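Reading time: 3 minutes

We use cookies to remember your settings and count visits. Manage your choices at any time.

Three fingers and a pile of toy bricks

I have a confession. When Plalum asked if I wanted to spend an August afternoon helping them pick a gripper, I said yes before I'd asked what the job was. The job was toy bricks! You put a studded baseplate on a table, scatter small bricks in front of it, and ask the arm to pick them up one at a time and set them down on the plate. A four-year-old can do it with a cracker in the other hand. Robots find it miserable, and so, by five o'clock, did I.

There were two contenders. The Lustis is a plain parallel gripper, two flat jaws that slide together, and it's the one I'd have bought on price alone. The Camargo has three fingers and costs a good deal more. Both bolt to the same flange, so swapping them took me longer to dread than to do. We ran the Lustis before lunch and put the black Camargo on after.

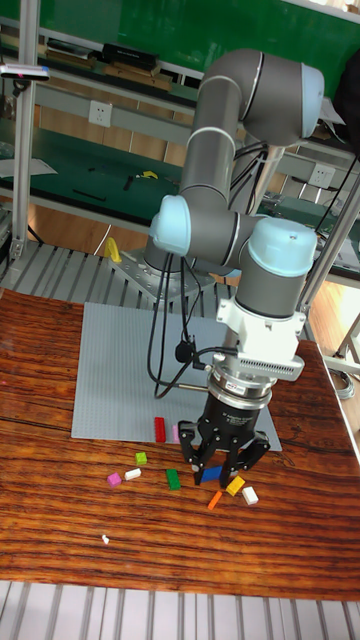 A reader in the parts business, Jivska, wrote after my last column to say that three fingers on a rectangular brick is asking for trouble, because one finger always ends up pushing on a face alone and the brick turns in the grip. Two jaws, two parallel sides, done. I carried that letter around in my head all day, and for the first hour I thought it was dead right. The Camargo twisted brick after brick, just a few degrees each time, but a few degrees is plenty when the studs have to line up.

Then we slowed the close down to 60 percent and dropped the force a notch, and things got a lot friendlier. The fingers had time to settle before they squeezed. I'd spent all morning blaming hardware (I do this with my car too) when half the fix was a slider on a screen.

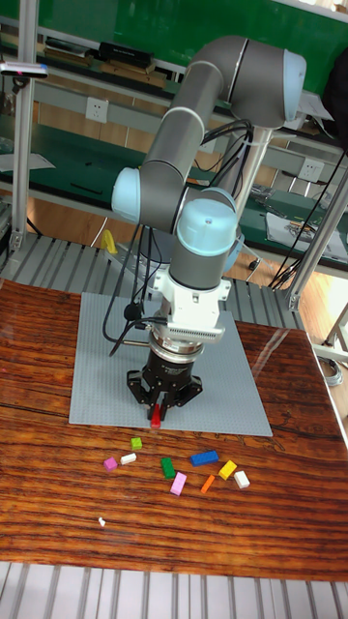 Where the three fingers won me over was the bricks lying at odd angles. With the Lustis you have to get the wrist rotation right or the jaws land on a corner and the brick shoots off sideways - I chased one under a bench. The Camargo forgives a sloppy approach. It nudges the brick toward the middle as it closes, and you can get away with a lazier camera setup because of it.

By the end of the day the counter on the controller said 537 grasps, both grippers together. My favorite is still the Lustis for anything lined up neatly in a tray. For a messy table I'd pay for the Camargo, and I'd budget a full morning just for playing with speed and force before believing any result. Plalum hasn't decided yet. They want to try softer fingertips first, and I've already asked if I can come back for that.

Related stories
Cheap wrist cameras, tested on a kitchen counter
Why my controller hates long cables
Living with a secondhand arm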